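Drundamow Household Handling Project
Progress report to the Trevotier Fund, second period
Prepared by Kevser Değirmenci, project lead

Where we are

We promised the Fund a library of tidying tasks shown by hand, recorded in homes, and good enough to train a robot arm on. We also promised it by February, a promise made by people who had never tried to pick up a hair clip with two flat fingers. The library now holds 427 usable recordings from 16 homes. The target for this period was 400-odd homes' worth of ambition and a more modest number of recordings, and the Fund wisely held us only to the second.

For readers new to the file, the method has not changed. The person doing the showing holds a gripper in each hand and does the chore with those in place of fingers. What the grippers see and how they move gets saved, and the arm at our Toronness workshop learns from that. Joystick control from the workshop, which took up most of the last report, has been cut back to a few tasks. It produced careful, slow recordings and some very tired wrists, and the arm learned to be careful and slow.

What we worked on

Kitchen tasks are finished for now. Cups, lids and cutlery gave us little trouble once we stopped asking people to hurry. Folding is half done. The arm can fold a hand towel in a way that would pass inspection in a dim hallway.

Most of this period went to small personal items: sorting jewelry and hair accessories into and out of a tray. We picked this group because our first review said our objects were too easy, and we have been sorry about it ever since. A beaded bracelet has no fixed shape. A scrunchie has a shape but will not commit to it. A watch on a mesh band is stiff at one end and does as it pleases at the other. Things also sit on top of each other, so the person has to decide what comes out first, and that decision is a large part of what we want the arm to pick up.

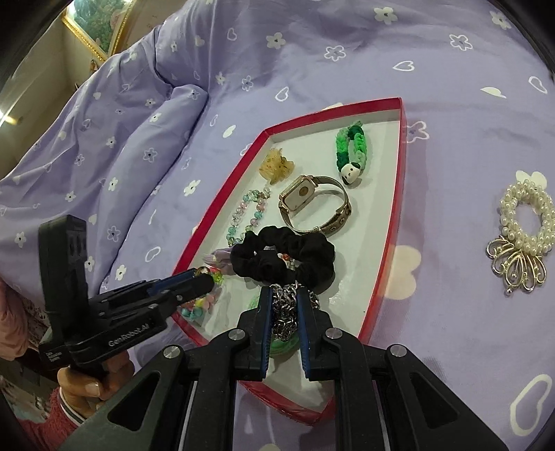

Tray task, bedroom session: chain-mail bracelet in the right-hand gripper, left gripper reaching for a beaded one.

Using both hands has helped more than we expected. In the early one-handed recordings, people tended to drag a bracelet up the side of the tray until it gave in. With two grippers they can steady one thing and lift another, or at least get the free hand into position while the first is busy. We now ask for both hands in all tray work.

We also dropped the plain tabletop. Our workshop table is flat, gray and well lit, and a robot trained on it becomes an expert in our table. Bedspreads have folds and prints, and small things sink into them. The arm's success rate fell when we switched, as several people had told me it would, and has been climbing back since. On the tray task it now places 31 items out of every 100 without help. I would like to report a bigger number. I can report that it was 16 at the start of the period, and that the failures have become more interesting.

Problems

Thin clips remain the worst offenders. If the fingers close a little off center, the clip pops out sideways and has to be found again, often by a person on their knees.

The people showing the task are too good at it. They fix small slips without noticing, and the recording then contains a clever rescue that the arm copies at the wrong moment. We have started marking these stretches by hand. It is dull work, and it has eaten the time I had set aside for writing this report earlier.

Labeling is behind. The Gökçe labeling tool was down for part of the period and came back with a new menu that hides the one button we use.

Spending

We are within budget overall. Travel came in under, as most homes were close to Drundamow. Replacement finger pads came in over. The line called "assorted trinkets" was questioned by our own accounts office, and I have attached the receipts along with a short note explaining why a robotics project buys hair accessories.

Next period

Tray work continues, with more homes and more kinds of clip. We will start on drawers, where the items are the same and the view is worse. I also plan a short test of whether a newcomer's recordings teach the arm as well as a practiced person's do. My guess is that they teach it better, and I have asked the team to hold off on telling our most practiced person until we have the results.

We request no change to the budget, and a three-week extension on the labeling milestone only.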